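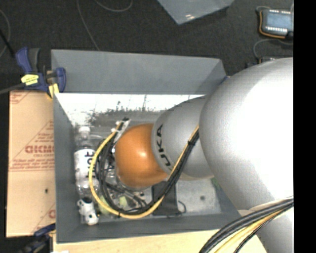 Bench inspection – box and surround
Kela workshop, bay 2. Sheet 1751. Wednesday, 14:00
Checked by: Gladys Mamani

Clamps on box rim: tight. OK
Inner walls: no cracks. Printed lining: check corners, re-tape if loose.
Box floor: loose small items to be cleared before next use.
Bottle: label to be kept on. OK
Cables over carpet: trip risk. Fit cover strip, 32 mm.
Cardboard sheet: combustible – move to store.
Wooden surface: no splinters. OK

Actions open: 2 (strip, cardboard) to Sizwe Dlamini. Lining and clearing to bay users.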